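Chapter 2
Sorting and Grading Fresh Produce

Produce reaches the kitchen in mixed lots. Before any item is stored, cooked or served, it must be sorted by kind, by color and by ripeness. In this chapter the student will learn to sort small lots of tomatoes by eye and by touch, and to record the results on the Brondgate sorting sheet found on page 22.

Color is the first guide. Tomatoes of several kinds may lie side by side on one table, ranging from pale yellow-green through orange to deep red, and differing in shape as well. A plate set apart from the main lot is useful for pieces that have already been judged.

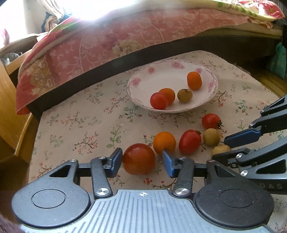
Tavion Mbeki holds that color alone misleads the beginner, and that a green shoulder on a plum tomato "should send the hand back for a second check." The method in Section 2.1 follows this view. Each fruit is pressed lightly near the stem end, then weighed. Fruits under 200 grams are entered in the first column.

Students should read the Terms list before starting Exercise 1. Clean hands and a clean cloth are required throughout.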